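Resources > Bench Equipment > Reviews > Primska Upright Fixture Plate

Primska Upright Fixture Plate: Bench Review

Prepared by Elvira Cuervo, Edbridge Technical Training, Equipment Review Office

The Primska upright fixture plate is intended for programs that teach the handling of desktop computer parts. It holds a processor and several narrow components in fixed positions, facing the operator, so that parts can be placed and removed without searching the bench surface. The Equipment Review Office evaluated it over 9 weeks in the assembly classroom, ending in May. The unit was purchased at the regular price from Rudd, our usual supplier.

Setup

The plate ships flat in a single carton with a bag of fasteners and a one-page instruction sheet. The sheet assumes that the purchaser already owns a slotted aluminum wall or a comparable surface. Programs that do not will need to budget for one. Mounting took 52 minutes on the first attempt, most of which went to leveling. The fasteners supplied were of acceptable quality, but the hex key was soft and had rounded at one corner by the end of the session. We replaced it from stock.

Once tightened, the plate did not shift during the review period. The instruction sheet recommends checking the fasteners monthly.

Processor pocket

The square pocket is the strongest feature of the product. Its raised border guides the part into place, and students who had damaged practice processors on an earlier tray from Promum had no such incidents here. The fit is close enough to prevent rotation. Removal is less satisfactory. There is little room for a fingertip beside the part, and students with larger hands tended to pry at one corner, a habit our instructors discourage. A relief cut on two opposite sides would correct the problem.

Orientation is not marked on the border. We applied a small dot of paint at one corner of our second plate and recommend that other programs do the same.

Slot holders

The holders for narrow parts are adequate. Memory modules slide in easily and stand straight. Two of the holders on our first unit were tighter than the rest and had to be eased with a fine file, after which they performed normally. Rudd offered a replacement when this was reported and delivered it in 6 days.

The holders are not labeled. In a classroom with more than one kind of module in use, this leads to misplaced parts at the end of the session. 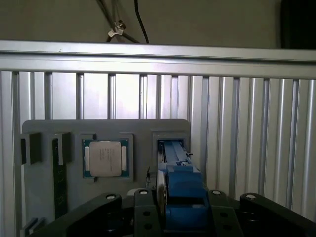
Processor seated in the center pocket of the gray plate, with slot holders to either side.

Appearance and cleaning

The gray finish is plain and does not distract from the parts. Dust collects along the raised border and in the bottom of the slots, and a soft brush is needed to clear it. Cloths are not recommended, as they catch on the corners of the holders. The slatted wall behind our plate requires separate cleaning, which should be added to the room schedule.

Rating

The Equipment Review Office rates the plate 9 out of 10 for stability and 6 out of 10 for ease of removal. It is approved for purchase by Edbridge programs, subject to the marking of the pocket before first use. Programs already using the Promum tray need not replace it until the end of its service life.

Comments

Yareli Magaña: We have had two of these since last fall. I agree about the pocket. Our students now use a vacuum pen to lift the processor and the prying has stopped.

benchlead_t: Does it fit a wall with wider slots? Ours is an older style.

Elvira Cuervo: We tested only the wall in our own classroom. Please confirm the slot spacing with Rudd before ordering.

R. in Receiving: The hex key in our carton was soft too.

Contact the Equipment Review Office | © Edbridge Technical Training | Back to top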